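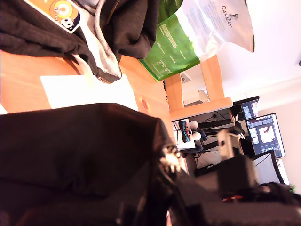
How long does a cheap waterproof spray last on everyday clothes?

Project report, Textiles and Materials module

Why I picked this

I cycle to college and I get rained on a lot. Last winter I bought a can of spray that promised to keep my hoodie dry "all season", and by the second wash I was soaked through to my T-shirt. When we were told to choose a question we could test with the kit in the lab, I already had mine. Do these sprays stop working because of washing, because of rubbing, or were they never much good to begin with?

My tutor thought it was a bit narrow, but I got to keep it as long as I compared more than one product. I ended up with three: Wateck, Pledier and Royer. Wateck was the cheapest and Royer cost nearly double, so I was quite hopeful there would be something to find.

What I did

I cut squares from one big piece of cotton and polyester sweatshirt fabric, all from the same roll so the weave would match. Each square was 10 cm across. I made 30 of them in total, which took a whole afternoon and blunted the good scissors (sorry to whoever had them next).

Some squares were left plain, and the rest were sprayed from the distance printed on each can and left on a rack overnight. Then I dripped water onto them from a burette, with the fabric stretched over an embroidery hoop and tilted, and weighed each square before and after. The less weight it gained, the better the spray was doing. I also wrote down whether the water rolled off in beads or spread out into a dark patch, because two squares could weigh nearly the same and look completely different.

For the washing part I used a normal 30 degree cycle with the powder we have at home. For the rubbing part I dragged a rucksack strap over the fabric by hand, and this is the weakest bit of the whole project. I tried to press evenly but my arm got tired and I'm sure the later squares had an easier time of it.

What I found

Before any washing, all three worked. Royer was best: the treated squares took up 93 per cent less water than the plain ones, and the drops rolled straight off. Pledier was close behind. Wateck was patchy, with a few spots where the water went right in, and I think that's down to the nozzle, which spat big blobs and then nothing.

After one wash they had all got worse, but by very different amounts. Wateck was hardly better than plain fabric. Pledier still beaded in the middle of the squares and leaked at the edges. Royer held up until the third wash and then dropped off suddenly. I stopped at 5 washes as there was nothing left to measure by then.

Rubbing did less damage than I expected. I had guessed that the shoulders of my hoodie leak first on account of my bag, but on these results the washing machine is the bigger culprit. I'd want to repeat that with a proper abrasion tester before I believed it, though — see my arm, above.

The ironing thing

One of the technicians suggested pressing a washed Pledier square with a warm iron through a tea towel. I did it mostly out of curiosity, and the beading came back! Not all of it, but enough to notice. I only had two spare squares by that point, so I can't put a proper figure on it and I've left it out of the table. If I'd known in April I would have built the whole project around heat.

Problems and what I'd change

The room temperature went up and down a lot, and a square left near the radiator dried faster than its neighbours. I should have used the drying cabinet but it was always booked. I also lost one set of readings when the balance was moved between sessions and I forgot to zero it.

I would like to try Sernon, a wash-in treatment that goes in the drum with the clothes. It came too late to include. The bottle is still in my locker and my own hoodie will probably be the next test piece.

Raw readings are in Appendix A, and the drip angle calculation is in Appendix B.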